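Foren > Robotik > Lernverfahren > Sim-to-Real und Datensammlung

Thema: Handgelenkkamera allein reicht fürs Wischen? Ergebnis von Holub

kettenzug
Hat jemand den Bericht von Vlastimil Holub zum Krümelsammeln durchgearbeitet? Es geht um eine Policy, die nur das Bild der Handgelenkkamera bekommt, keine Übersichtskamera, und damit kleine Teile von einer Tischfläche in ein Zielfeld schiebt. Trainiert wurde auf 2.719 Episoden, alle teleoperiert. Er schreibt, dass die Variante ohne Übersichtskamera bei der Endkontrolle nicht schlechter abschneidet als die mit beiden Kameras. Das widerspricht dem, was wir hier bisher gemessen haben. Bei uns verliert der Arm ohne zweite Kamera regelmäßig die Orientierung und fährt dieselbe Ecke mehrfach an.

Dreipunktlager
Hab ihn gelesen. Entscheidend ist meiner Meinung nach der Abschnitt zur Bildhistorie. Er gibt der Policy nicht nur das aktuelle Bild, sondern dazu 2 ältere, mit festem zeitlichem Abstand. Ohne die bricht die Leistung bei ihm auch ein. Habt ihr das so gemacht?

kettenzug
Nein, nur Einzelbild plus Gelenkwinkel. Die Historie hatten wir mal drin und wieder rausgenommen, die Policy hat dann nur noch die letzte Bewegung fortgesetzt.

Dreipunktlager
Das Problem kennt er. Er lässt die älteren Bilder im Training zufällig weg. Steht im Anhang, leicht zu übersehen.

m_osterkamp
Ich bin da skeptischer. Ausgewertet wurde mit 30 Durchläufen pro Variante, auf einem einzigen Tisch. Bei so wenigen Durchläufen kann man "nicht schlechter" kaum behaupten, die Intervalle überlappen bei fast allem. Dazu kommt, dass er die Startlage der Teile von Hand streut. Wer streut, weiß auch, welche Variante gerade läuft. Das müsste verblindet sein.

Dreipunktlager
Die Streuung von Hand stimmt, aber die Reihenfolge der Varianten wurde gelost und erst nach dem Streuen aufgedeckt. Dein Einwand zur Stichprobe ist berechtigt.

m_osterkamp
Das mit dem Losen hatte ich überlesen, nehme ich zurück. Der Rest bleibt. Ein Tisch ist ein Tisch.

sandkorn77
Frage zur Auflösung: Auf welche Bildgröße skaliert er runter? Wir nehmen 128 Pixel Kantenlänge, und die kleinsten Teile verschwinden dann einfach. Der Arm ignoriert sie, was aus seiner Sicht ja folgerichtig ist.

kettenzug
Er macht keine Angabe im Haupttext. In der Konfigurationsdatei steht ein Zuschnitt auf die Bildmitte, danach erst die Skalierung. Das könnte den Unterschied erklären, kostet aber den Rand.

čierny_fan
Zum Rand: Wir haben mit dem Čierny-Greifer beides probiert. Mit Zuschnitt werden kleine Teile besser gefunden, dafür fährt der Arm häufiger über die Feldgrenze. Ich würde den Zuschnitt als zweiten Eingang dazugeben und das volle Bild behalten. Rechenzeit war bei uns kein Thema.

Pronirlow_Nutzer
Bei uns hat der zweite Eingang nichts gebracht. Gleiche Aufgabe, anderer Encoder, eingefroren. Kann am Einfrieren liegen.

čierny_fan
Wahrscheinlich. Unserer wurde mittrainiert.

kettenzug
Ich habe das jetzt nachgestellt, mit Bildhistorie und zufälligem Weglassen wie im Anhang. Untergrund ist eine matte graue Fläche, die Felder sind mit blauem Malerkrepp abgeteilt, die Teile sind kleine helle Krümel. Der Encoder wird mittrainiert, Zuschnitt habe ich vorerst weggelassen.
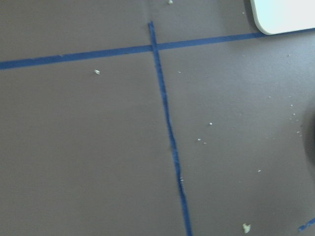

Die Wiederholungsfahrten in dieselbe Ecke sind deutlich weniger geworden. Weg sind sie nicht. Mein Eindruck ist, dass die Policy sich an den Klebebandkreuzungen orientiert und auf langen Strecken ohne Kreuzung wieder unsicher wird. Prüfen will ich das mit einem Durchgang ganz ohne Band, das Zielfeld wird dann nur über die Gelenkwinkel festgelegt.

m_osterkamp
Wenn das stimmt, misst Holub zum Teil sein Klebeband. Er hat ja auch ein Raster auf dem Tisch. Dann wäre die Aussage "Übersichtskamera unnötig" auf markierte Flächen beschränkt, und das gehört in den Titel.

Dreipunktlager
Sehe ich anders. In der Fertigung sind Flächen fast immer markiert. Für die Anwendung ist das Ergebnis brauchbar, auch wenn es nicht allgemein gilt.

m_osterkamp
Brauchbar ja. Behauptet wird aber mehr.

sandkorn77
Wie gerade klebt ihr das Band? Bei uns hatte die Policy nach dem Neukleben Probleme, obwohl die Kreuzungen fast am selben Platz lagen.

kettenzug
Nicht besonders gerade. Für die nächste Sammlung klebe ich zwischendurch absichtlich um, damit sich nichts auf eine bestimmte Kante einschießt. Die Trainingsdaten ohne Band kommen in einen eigenen Satz. Ergebnisse stelle ich im November hier ein, vorher ist der Arm belegt.

Pronirlow_Nutzer
Bitte dann auch mit eingefrorenem Encoder, wenn es zeitlich passt.

kettenzug
Notiert.

Zuletzt aktualisiert: 1.2.18

Ähnliche Themen
Trarnetti-Steuerung: Latenz bei Teleoperation
Pidelport: Episoden nachträglich zuschneiden
Gelenkwinkel als Eingang, absolut oder relativ?
Wie viele Durchläufe für einen fairen Vergleich?
Schattenwurf des Arms auf matten Flächen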